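Kendovico Weighted Blanket: A Second Opinion

Kendovico says its blanket will have you asleep in 15 minutes. I slept under the 4 kg model through most of May and I'm not convinced.
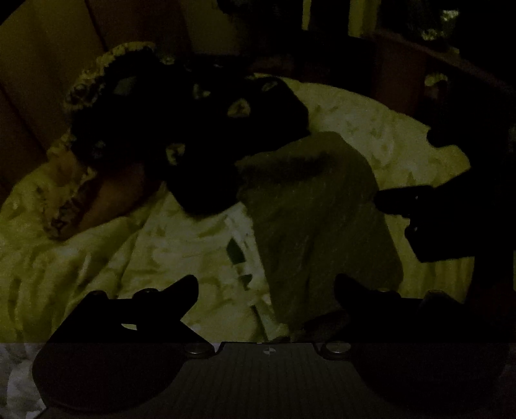
Ostutia Sleep Club, Product Reviews

The weight is fine. You feel it on your legs and shoulders, and for the first hour it's pleasant. Then the filling slides toward the foot end and you wake up at 3 a.m. with cold arms and heavy ankles. The box promises "100% even pressure." 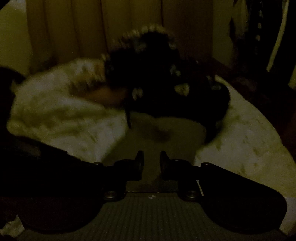 I tried tying the inner layer to the cover at the corners. Two of the ties came off in the first wash, and the care label is vague about drying.

The online store lists 3,448 reviews, nearly all glowing. I read a few pages of them and most were written the day the thing arrived.
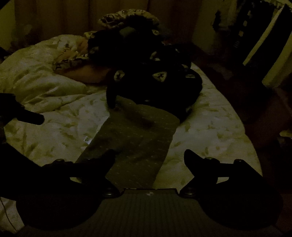
Adesuwa Okeke disagrees: mine hasn't shifted at all, and I've had it since winter. Did you get the older stitching? The Zudum I had before was much worse.

Maybe so. The seller couldn't tell me which version I had.

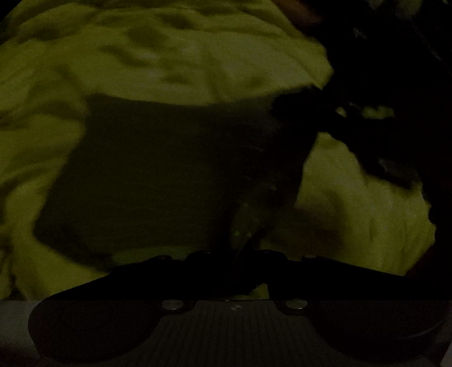
Should you buy it?

Only on sale, and keep the receipt. A second wool blanket costs less and stays put.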